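Visit report: desktop refurbishing workshop at Borura
13 February 2005

Borura takes in used office desktops, strips and tests them, and sells the working units in lots to schools and small firms. The workshop occupies the ground floor of a former textile warehouse. The visit lasted a full morning and covered intake, teardown, parts testing and reassembly. Packing was closed for restocking and was not seen. Ignacio Szabo, who runs the teardown section, led the tour and answered most of the questions.

Intake

Machines arrive on pallets, wrapped, with a paper list from the previous owner. The lists are seldom right. A clerk enters each unit by its service number and notes the condition of the case, the front panel and the feet. Keyboards, mice and power cords go straight into bins and are handled separately. Monitors are not accepted at this site.

The pallet on the floor during the visit had come from the insurance firm Lilus, which was replacing the desktops on two floors of its head office. That contract covers 300 towers. By the morning of the visit 51 had been entered and the rest were still wrapped. Lilus asked for the hard drives to be removed and logged before any other work, so the order of operations differed a little from the usual one.

Each unit gets a colored card that travels with it. White means untested, green means complete and working, yellow means working with a part missing. Anything with a burn mark, a swollen capacitor or a cracked board gets a red card and goes to the scrap shelf without being powered on. Szabo said the red shelf used to be near the door and was moved after a driver loaded it onto the wrong truck.

Teardown

The benches are waist high, with slatted metal tops so that screws can be swept into a tray. Towers are worked on lying flat, side panel off, interior facing up. The section prefers cases with plastic clips and release latches to those held together with screws, and the difference in handling time is large. A case with clipped slot covers and a latched drive bay can be emptied without a screwdriver until the motherboard itself has to come out.

The sequence for a standard tower is posted on the wall:

1. Power cord out, power button held for five seconds.
2. Side panel off, wrist strap on.
3. Data and power connectors off the hard drive. Drive out by its tab, logged, placed in a foam tray.
4. Expansion cards out, largest first.
5. Memory out, both latches opened before lifting.
6. Power leads off the board, then off the remaining drives.
7. Dust removed with low-pressure air, fans held still.

The processor normally stays in its socket. Szabo's view is that a processor which boots should be left alone, and that more sockets are ruined by inspection than by age. When one does have to come out, the lever is released, the frame is lifted and the chip goes directly into a plastic shell. Heat sinks are cleaned with alcohol and refitted with new paste, one small dot at the center.

Power supplies are tested in place where possible. A supply that fails on any rail is replaced as a whole and never opened. The label is read for its rating, which is copied onto the card. The workshop has found enough mismatched supplies in machines from previous repairers that this step is no longer optional.

I timed two units. The first, a clean tower, was down to board and supply in 17 minutes including the written log. The second had a jammed drive cage and took twice as long. The cage had been bent at one corner and had to be eased back with flat pliers before the drive would slide.

Parts testing

Memory is tested overnight on a rack of bare boards. Modules are sorted by size and speed and marked with a paint pen on the label side. Hard drives are wiped with the workshop's own boot disk, then run through a surface scan. Drives that show any reallocated sectors are drilled and sold as metal.

Graphics cards are the slowest item. The bench tester runs a loop of color patterns and a technician looks for faults by eye. The workshop had a trial of a tester called Nomusine in November and returned it – the fixture only accepted cards of one height, and a good share of the stock did not fit.

Cables are checked for kinks at the connector and tied in bundles of ten. Data cables without a latch are kept for bench use only, after several came loose in transport.

Reassembly

Reassembly is done on separate benches at the far end of the room, to keep dust away from finished units. A complete unit is built to one of three standard configurations, the most common being the one sold under the name Erdős. Leads are routed along the side of the drive cage and kept clear of the processor fan. The finished unit runs for four hours before the side panel goes on.

Remarks

Lighting over the teardown benches is good. Lighting at the reassembly end is weaker, and two technicians were using clip lamps. Floor space is tight between the scrap shelf and the air line. Antistatic mats were in place at every bench I looked at, though the ground lead on one was unplugged and was reconnected during the visit.

Paperwork is the weak point. The card, the intake book and the drive log are filled in by hand and compared only at the end of the week. An error in the drive log would not be noticed until then, and for a customer such as Lilus that is a long time. Szabo agreed and said a shared list on one computer was planned for the spring.

A second visit, to see packing and dispatch, has been requested.
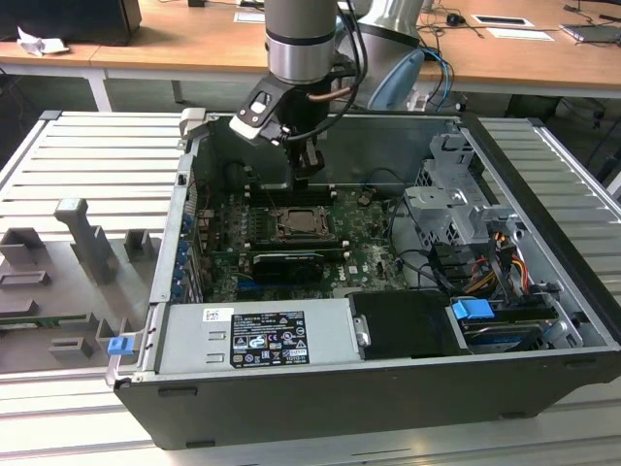

Why are the hard drives from the Lilus machines taken out before anything else?

Lilus asked for it. Its drives have to be removed and logged before any other work is done on the towers.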